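Butcher paper

Butcher paper is a sturdy, inexpensive paper sold on large rolls, first made for wrapping meat and fish and now found just about everywhere that people cook, paint, pack or cover a table. It is thicker than newsprint and takes a crayon wonderfully well, so generations of schoolchildren have known it better than any butcher has!

In the town of Adwood, the Valtonen mill began making it with 3 machines and a crew of 17, and at its busiest the mill shipped 2,000 rolls every June, when the summer fairs came around and every picnic table in the county seemed to want covering.
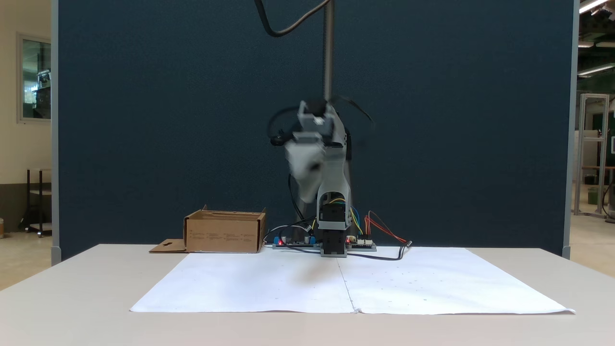
White and brown are the usual colors. The white kind is bleached and often chosen for drawing and for signs, while the brown (sometimes called kraft, though the two names overlap quite a bit) is a favorite for parcels. Pink or peach paper, loved by barbecue cooks, lets some steam out while the meat rests. Siiri Saarinen, in her history of the Adwood mill, adds a gray paper made for fishmongers and dropped after nine years.

See also: Kraft paper, Newsprint, Wax paper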